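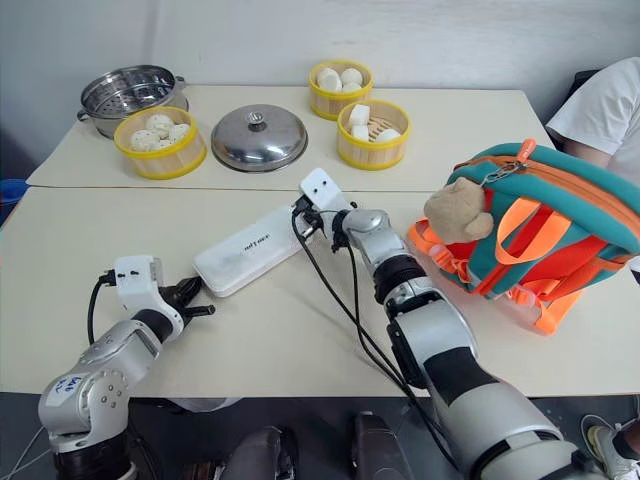
December, 6:40 a.m. Second batch of buns. Flour at 54 percent water by weight, dough rested 35 minutes under a damp cloth. I kept the plain ones apart from the speckled ones this time; last week they shared a basket and Ojārs Vasiliauskas took three of the wrong kind before he noticed.

The stainless pot holds one bamboo basket comfortably, two if the lower one sits level. The third waits its turn. I still prefer bamboo for the final stage – the steel lid drips on anything directly under it, and a wet patch on the top of a bun does not recover.

Must ask at Rovden whether they sell the yellow-banded baskets singly. The slats need a liner as well. Paper squares from Gosow were too small by a finger's width, so I cut my own from the roll.

Timing for next time: water at a full boil first, then 12 minutes, heat off, lid ajar for three. Shape the blocky ones shorter. Leave more room between them, as they meet at the sides by the end.

O. wants the leftovers for the train. Freeze the rest flat, then bag. Descale the pot tonight.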